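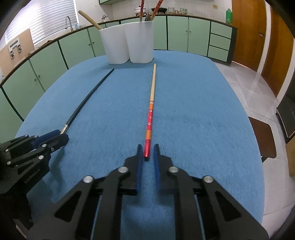

Every June the Trestville household column gets a pile of mail about drawer organizers, and every June I promise to be nicer about them. This year it's chopsticks. Sirnel, the kitchen shop out on the Mutness road, has put a whole wall of chopstick storage by the door, with lidded boxes, magnetic racks and a bamboo tower priced at $200, which I had to read twice. The sales card claims mixed pairs are "a daily source of kitchen stress." Are they? I eat noodles most nights and my stress comes from elsewhere. Two joined white utensil cups at the far edge of a table will do the same work, and you can see what's in them from the stove. The only trouble is strays. A dark green-black stick with a silver end is never going to pass for half of a pair with a pale wood one that has little blossoms on a red section, so at least when the patterns are that different the sorting takes no time. It's the plain ones, all nearly the same brown and all nearly the same length, that drive people to the bamboo tower.

I asked at the counter what the tower does that a cup doesn't. I was told it "keeps pairs together." So does a rubber band. I was also told it holds 15 pairs, and I'd like to meet the family in Trestville that seats that many on a Tuesday.

The other advice going around is to lay every stick you own out on a tablecloth, match them up, and throw away whatever is left. I'm not sold on the last part. A single chopstick is good for beating an egg, getting the last of the jam, or propping up a tomato seedling. Mine go back in the cup with the rest. As for the cloth, a thick fuzzy one does stop things from rolling off a round table, I'll give them that much, but it also holds on to every crumb, and I wouldn't buy one for the purpose.
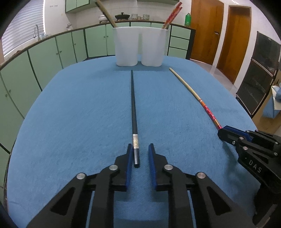
Tshepo Msimang wrote in to say I'm being unfair, and that standing sticks in a cup is fine until the bottom gets damp and the wood goes gray. A fair point. Howells sells a plain cup with holes in the base for 2 dollars, and I've had mine long enough to say it drains. It's ugly. Wash the cup when you wash the sticks and the ugly one stays clean enough. Letters about the magnetic racks can wait for the next issue, and please keep them short.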